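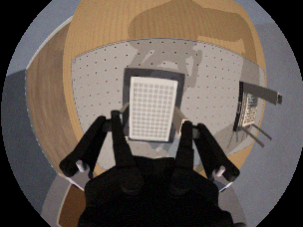
Perforated grey board on a round wooden table.

Jaltine Bonis Dental Unit Water Filter

The Bonis is an in-line filter for the water supply of a dental treatment unit. It is fitted between the mains inlet and the handpiece tubing and reduces the particles and scale that can block fine spray channels. It is supplied to general practices, school clinics and hospital departments.

Each filter is supplied with 2 connectors, a mounting clip and a record card. The cartridge should be changed every 10 weeks, or sooner if the flow at the handpiece drops. Practices with hard water may need to change it more often. The filter does not disinfect the water and must not be used in place of the practice's existing disinfection routine.

Fitting should be carried out by a qualified service engineer. The water supply must be turned off and the unit drained before the housing is opened. After fitting, the lines should be flushed until the water runs clear, and the date entered on the card.

Housing, complete: order code 81
Replacement cartridge: order code 103

The housing is guaranteed against faults in manufacture. Cartridges are consumable items and are not covered. Units supplied before the change to the Petrauskas connector require an adaptor, which may be ordered separately from the Gasville depot.

Technical enquiries should be addressed to Povilas Lill. Orders and returns are handled by Yu-ting Tse. The Gasville depot is closed to callers on Tuesday.

Last updated: December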